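Small Bathroom, First Floor: Gallery

Home > Apartment > Rooms > Small bathroom

This is the gallery page for the small bathroom of our apartment on Cunness Street. Many readers of the kitchen pages asked me to show the other rooms too, so I begin with the smallest one. My name is Bohdana Prokopenko. I live here with my friend Lorena Sosa, and we did the planning of this room together. The heavy work with the pipes and the stone was done by Quezada, a small firm from our town, and I was satisfied with them, except for the waiting.

English is my third language, so please write to me if a sentence is not clear. Lorena reads my pages before I publish them, but she says she likes my mistakes and leaves many of them inside.

Before you look, a few facts about the room.

The old bathroom was brown. It had brown tiles, a brown cabinet and a sink so small that water went on the floor every time you washed your face. The mirror was a round one, and it hung too high for both of us. We lived with this for three years and saved money for the change. Quezada started in February and told us it would take 8 days. It took 13, because the first countertop came with a crack in one corner and had to go back to the store.

The new countertop cost 1260 dollars with the cutting and the delivery. It was the most expensive thing in the room, and we had some long evenings about it. Lorena wanted something cheaper and I wanted the pattern of marble. The vanity cabinet under it is from the Ernudska series and cost nearly 800. I will not write the price of the faucet, because my mother reads this page.

About colors. We decided on white for the sink and the counter, gray for the cabinet, and black for the metal. For the wall we tried four samples of paint and looked at them in the morning and in the evening. The one we chose is called Clisholm. On the can it looks like a simple gray, but on the wall there is a little lavender in it. Lorena did not see the lavender for one week. Now she sees it and complains that she cannot stop.

The faucet was the subject of one more discussion. I was afraid of matte black, because I read on a forum that every drop leaves a white mark. We have hard water here, so this is partly true. I clean the faucet with a soft cloth and a little vinegar mixed in water, but I keep the vinegar far from the stone. The man from Quezada repeated this to me several times and wrote it also on the invoice, so I think he had bad experience with other customers.

For storage we did not want a tall closet. There is one wire shelf on the wall and the cabinet under the sink, and the towels live in the hallway. If you have a family with children, this is probably not enough for you. For two adults it works, if one of them does not buy shampoo every time there is a discount.

The rule for the counter is that each of us can leave out one thing. The rule is not always respected.

The sink and the counter

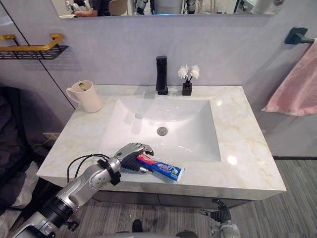
The wide sink with the black faucet behind it. Toothpaste in front, mug on the left, and the reed diffuser with its two white flowers on the right.

The sink is set under the stone, so there is no raised edge where dirt can collect. I recommend this to everybody who hates to clean around a rim with an old toothbrush. It is also large enough to wash a sweater by hand, and I do this often in winter. The faucet has one handle, on the top, and it needed some days before we stopped looking for it on the side.

What I would do differently: I would ask for the countertop a little deeper, maybe by the width of two fingers, to have more space behind the basin. It is hard to reach there with a sponge. I would also check every corner of the stone before signing the delivery paper. The store exchanged ours without a problem, but we brushed our teeth in the kitchen for five extra days.

The mirror is wide and rectangular, and now both of us can see the whole face in it. It hangs on two hooks, and to find the right height Lorena stood on one side and I stood on the other with a pencil. The gold rail of the wall shelf was her idea. I was against it, and now I like it more than she does.

Next gallery: Hallway and towels
Previous gallery: Kitchen, window side

Page updated April 17, 2024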